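The Gravach reopened its upper floor in February, and I finally got there last week. It took me long enough. I live 40 minutes away by bus and had been putting it off because of the stairs, which are now no excuse, as there is a lift.

The building used to be a grain store. The architects, a small office called Drinda, kept the outside walls and put a new concrete frame inside them. From the street you would hardly notice. Inside, the old brick stops short of the new floor by the width of a hand, and daylight comes down through the gap. I liked that more than I expected to. The main hall upstairs holds 180 people for talks and is used for hanging work the rest of the time.

The opening show is drawings and models by Rostislav Urban, 36 pieces in one long room. Most are studies for houses that were never built. The labels are small and set too low, and I saw several people bending down to read them. The best group is the set for a house at Murín, drawn in pencil over what must have been months – you can see the roof getting flatter from sheet to sheet.

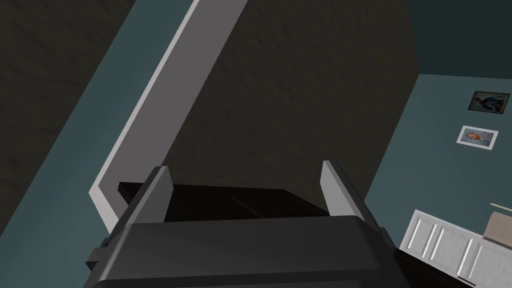
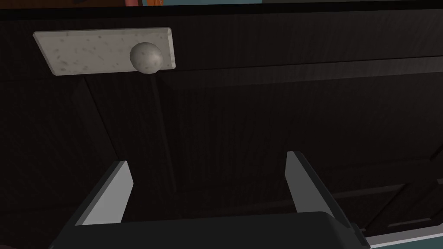

Dark surfaces, both times. 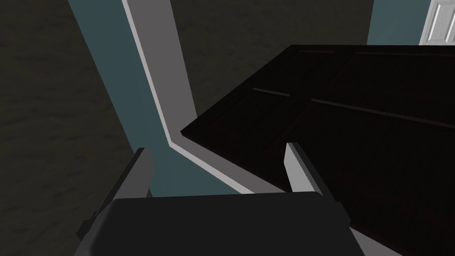
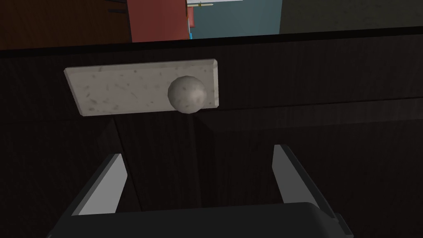
The models are less good. They are all at the same scale, so the small houses look lost on their tables, and the lighting comes from one side only. The Murín model is the exception. It has a roof that lifts off, and it was shown with the roof next to it so you can look down into the rooms.

There is a catalog, printed in an edition of 300. I didn't buy it. The paper is shiny and the pencil lines come out gray and weak, and for that price I would want better. The postcards are fine.

The café on the ground floor is run by Joketti, who also had the one by the old bus station. Soup and bread, a few cakes, not much seating. Go before noon if you want a table by the window.

I plan to go back when they hang the second half of the show – the later drawings, mostly schools and one chapel. The woman at the desk said the labels would be moved up by then.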